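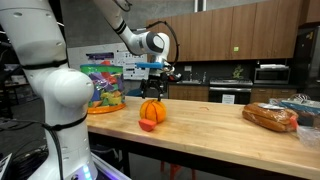
Lutance Home Help > Kitchens and family rooms
3 min read · 25 comments · 61 shares

Keeping foam shapes and food apart on one kitchen table

Goneo_mum

We have one long butcher-block table and it has to do everything. It's where we eat, where the bread gets left after shopping, and where my two play. The main toy is a clear container of foam shapes, mostly flat pieces with a few chunky blocks. There's also a round orange toy that is meant to live in with them.

I have three problems and would be glad of help with any of them.

Tidying takes ages. Everything goes in any old how, then the orange toy sits on top of the pile and comes off again when somebody moves it. There is always at least one block left out on the table.

The pieces end up next to food. I don't mind a bit of mess but I found a foam triangle under the butter dish and I'd like it not to happen again.

Lastly, the table. It's bare wood with an oil finish and has picked up a few marks. I was going to put a plastic cloth over it, but my sister says that traps water. Is she right?

We don't have space for a separate play table. There is a kitchen along one wall and the table takes up most of what's left.

Edit: floor play is out for now. The concrete is freezing and the baby puts everything in his mouth.

12 people found this useful · Share 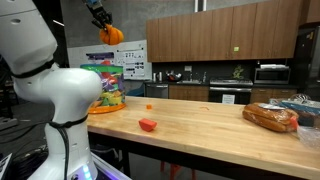
Zahira Ginting
Community helper, Storage and Toys

I ran a playgroup from a church hall kitchen for six years and we had the same set-up, one table for snack and play, so most of this is from there.

Put the big things in first. If you fill the container with flat shapes and then add the orange toy, it has nowhere to go but up. Tip everything out, stand the toy at the bottom, put the chunky blocks round it, then pour the flat pieces over the lot. They find the gaps on their own. Give it a gentle shake halfway through. Don't press down hard on foam – it keeps the dent for days, and thin pieces crease and then split.

If the toy still won't fit, stop trying and give it a home somewhere else. A fruit bowl on top of a cupboard did for ours. 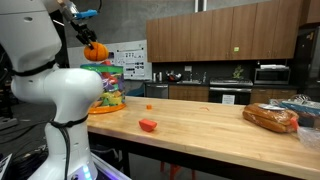

As for the bread, choose an end. Ours was toys at the end nearest the door and food at the other. A strip of masking tape across the middle is enough for small children, and they'll enforce it on you as well. Better still, bread and anything else from the shopping goes in a cupboard before the toys come out. A plastic bread bag with a clip on it keeps the bread clean enough, but it doesn't stop a toddler leaning on the loaf.

Have a quick look along the table before you close the container. Small blocks on pale wood are easy to spot if you crouch so your eyes are level with the top. Check for torn scraps too and bin those, particularly with a baby in the house.

To wash foam shapes: bowl of warm water, small squirt of washing-up liquid, swish, rinse. Lay them flat on a towel overnight. If they go back damp they'll smell.

Your sister is right about the cloth if you leave it on all day. Put it down for painting and take it off after.

Marked as helpful by the poster

gatudwood_fan

Sand it and use Gatudwood oil. Two thin coats. Leave it a day between.

oldnorthkitchen

Would not sand it for a few marks. Wipe with a damp cloth, dry it, oil it when it starts looking dull. I've had mine since the house was built and only sanded once. Can't help with toys, ours are grown up. 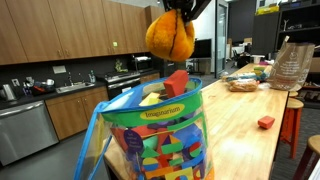
Tuhumury, September

Update from Goneo_mum: thanks all. Big things first does work, and tidying up now takes less time than boiling the kettle. The tape lasted until tea time and then got peeled off, so I've gone with putting the bread away first, when I remember. Haven't sanded. I wiped the table down and oiled it one evening after bedtime and most of the marks don't bother me now.

One more thing if Zahira is still reading. The label on ours says Imaginarium and I'd like to keep it readable. Can I wipe the outside with the same soapy water?

Zahira Ginting

Yes, with a well wrung-out cloth. Go round the label instead of over it and dry it straight away. Empty the shapes out first or you'll get drips in with them.

Was this thread useful? Yes 61 · No 6
2,000 views · Share · Report a post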